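Getting Frosted Panels Clean (and Keeping Them That Way)

Print this page | E-mail to a friend
114 shares | 6 comments

I have a soft spot for frosted panels, the light greenish-white kind you can stand up on a table, and I also have a long history of smearing them.

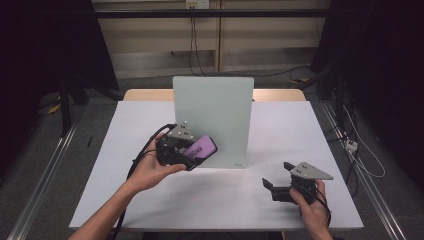 Before you start wiping

Clear yourself some room! I used to do this on the kitchen counter with the toaster shoved to one side, and I'd knock something over every time. A plain white table is my favorite spot now, partly for the space and partly because I can see what color the dirty drips are. Put an old towel down if your table scratches easily (mine came from Sinholm and scratches if you look at it funny).

Stand the panel up if it will stay up safely. Lying flat, the water just sits there and you chase it in circles. If it wobbles, lean it on something heavy, with a folded dishcloth in between.

What I put in the bucket

Warm water and a small squirt of dish soap, and that's pretty much it. I measure 700 ml of water into an old pitcher and that does one panel with some left over for the light switches. I tried the Feditz spray everybody at work was raving about and it left a haze on mine that took two more rinses to get off, so back to dish soap I went.

No scouring powder, please, and no green scratchy pads. A frosted finish shows shiny rub marks and you can't buff them back out. Ask me about my old bathroom cabinet door.

The wiping part

Start with a dry cloth and get the dust off. Then go over it with a soft damp sponge, top to bottom, overlapping a little each time. Do the rounded corners last, with a corner of the cloth wrapped over your finger. If there's a little label or logo on your panel, go around it gently; I rubbed one half off once and it looked worse than the dirt did.

Rinse with plain water and dry it right away with a clean microfiber cloth. I got a bundle of the Kong ones for the car and they have all migrated indoors.

Greasy fingerprints

These hang on longer on the rough side. Hold a warm soapy cloth against the spot for 40 seconds, then wipe. Repeat if you have to. Pressing harder only pushes the grease around.

I do mine on Friday morning before the sun gets to that side of the house, as soap dries streaky in bright light. Next month I want to try the same thing on the Anirside shelf doors in the hall, which have ribs in them, ugh. If you've got a trick for ribs, leave it in the comments.

6 comments | Add yours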